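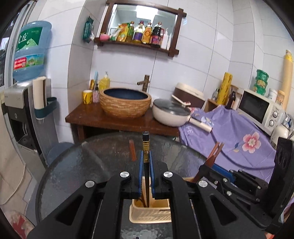
How does a flask keep your soup hot?

Pour hot soup into a bowl and leave it on the bench. Come back after lunch and it will be the same temperature as the room. Put the same soup in a vacuum flask and it can still be hot at the end of the school day. The flask has no battery and no heater. So what is it doing?

Heat likes to move

Heat always travels from a warmer thing to a cooler thing. If your soup is hot and your kitchen is 21 degrees, heat leaves the soup and goes into the kitchen. It keeps going until the soup and the room match.

Heat can travel in three ways.

Conduction is when heat passes through things that are touching. A metal spoon left in hot soup gets hot at the handle end too.

Convection is when heat is carried by a moving liquid or gas. Warm air rises off the soup and cooler air comes in to take its place.

Radiation is when heat travels as invisible waves. You feel this when you stand in the sun. Radiation can cross empty space, which is how the sun's heat gets to us.

A good flask has to slow down all three.

A bottle inside a bottle

A vacuum flask is two bottles, one inside the other, joined only at the neck. When the flask is made, nearly all of the air is sucked out of the gap between them and the gap is sealed. A space with almost no air in it is called a vacuum.

Heat can't conduct through the gap very well, as there is almost nothing there to pass it along. It can't be carried by moving air either. That takes care of most of the conduction and convection.

Radiation can still get across, so the walls facing the gap are made shiny. Shiny surfaces bounce a lot of the heat waves back towards the soup, a bit like a mirror bounces light.

Some heat still gets out, mostly through the lid and the neck. Your soup does cool down in a flask. It just takes much longer.

Does it work for cold drinks?

Yes, and in exactly the same way. On a hot day the heat is outside and wants to get in. The flask slows it down, so your juice stays cold. The flask doesn't know whether the thing inside is hot or cold – it only makes it hard for heat to cross the wall.

What about a picnic cooler?

Most picnic coolers don't have a vacuum. Their walls are filled with foam, and foam is full of tiny bubbles of gas. The bubbles are too small for the gas to move around much, and gas is a poor conductor. Foam isn't as good as a vacuum but it is light, cheap and easy to make into a big box. An ice pack helps by soaking up the heat that does get in.

Try it yourself

You need 3 jars the same size with lids, a woollen sock, some foil, a measuring jug, a kitchen thermometer and a grown-up to help.

1. Pull the sock over one jar. Wrap foil around the second. Leave the third one bare.
2. Ask your grown-up to pour 200 mL of warm tap water into each jar.
3. Measure the temperature in each jar, write it down and put the lids on.
4. Wait 25 minutes.
5. Measure again. Which jar lost the most heat?

Try it again with cold water from the fridge. Before you start, write down what you think the sock will do.

Words to know

Conductor: a material that heat passes through easily, such as metal.
Insulator: a material that heat passes through slowly, such as wool or foam.
Vacuum: a space with almost nothing in it, not even air.

Written by Trinidad Castillo. Checked by Fahad Durrani.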